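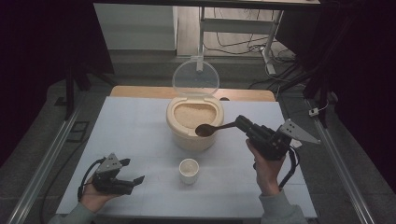

Day 2 of gathering examples for the scooping model and my wrists would like a word. Target is 75 good ones before we train anything!

57 in the bag so far. Randa reckons I rush the tipping bit (she's right, annoyingly) so we binned a few from this morning and I've slowed right down.

Top tip if you're doing this at home: vary things on purpose. Move the tub, turn the cup, swap hands. Our first batch was so tidy that the model only knew one spot on the table.
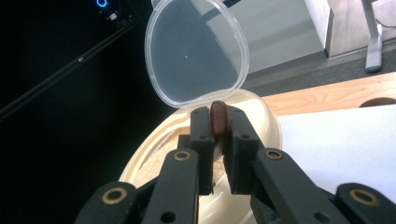

Small stuff is where I lose the most takes, because a squeeze that's a tiny bit wonky ruins the whole go. Fingertips either side of something bean-sized, lid propped open behind, and I'm holding my breath every single time!

Right, tea, then 20 more. Will post the training run once Halima's had a look.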